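うちの職場に腕が2本入って、今日で29日目。部品を並べる係の私から見た話を少しだけ書きます。全部で6つ。

1/6
配属名は「ルロサンセ」。長いので初日の昼には「ルロさん」になった。敬称つきで呼ばれる新人は、部署の歴史でたぶん初めて。私は入社して3年、ずっと呼び捨てです。

2/6
私の仕事は、キットの部品を決まった位置に置くことだった。今の私の仕事は、ルロさんが部品を決まった位置に置けるように、紙に輪郭を印刷することです。出世なのかどうか、人事に聞いたら「職務の再定義」と言われた。給与は再定義されていない。

3/6
台紙はいま第30版。線が太いと言われて細くし、細いと言われて太くし、今のはまた細い。青い小物はこの台紙の上で扱います。指が人間並みにあるので、見ているとつい自分の手も丸まってくる。

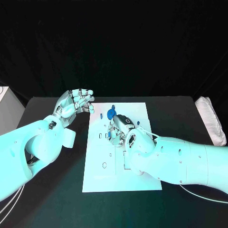 4/6
変わったこと。まず会話が減った。前は隣の席のパッラヴィ・マルホートラさんと、並べながら昼ごはんの相談をしていた。今は二人で黙って腕を見ている。焚き火を見る人の顔です。ただ、手首の湿布はやめられた。これは素直にありがたい。12月の繁忙期は毎年、二人とも箸を持つのがつらかったので。

5/6
困ること。ルロさんが止まると、私たちが手で並べる。ところが29日もやっていないと、こっちの手が遅い。先週は211個を並べるのに午前がまるごと消えて、班長に「人間のほうも点検いる?」と言われた。要ります。油はいりません。休憩をください。

6/6
仕事を取られたのかとよく聞かれます。並べる仕事は取られました。代わりに、紙のずれを直す仕事と、ケーブルに足を引っかけない仕事と、見学者に「かわいいですね」と言われて「そうですね」と返す仕事が来ました。最後のは手当がほしい。

追記:台紙の第31版、さっき依頼が来ました。線を太くしてほしいそうです。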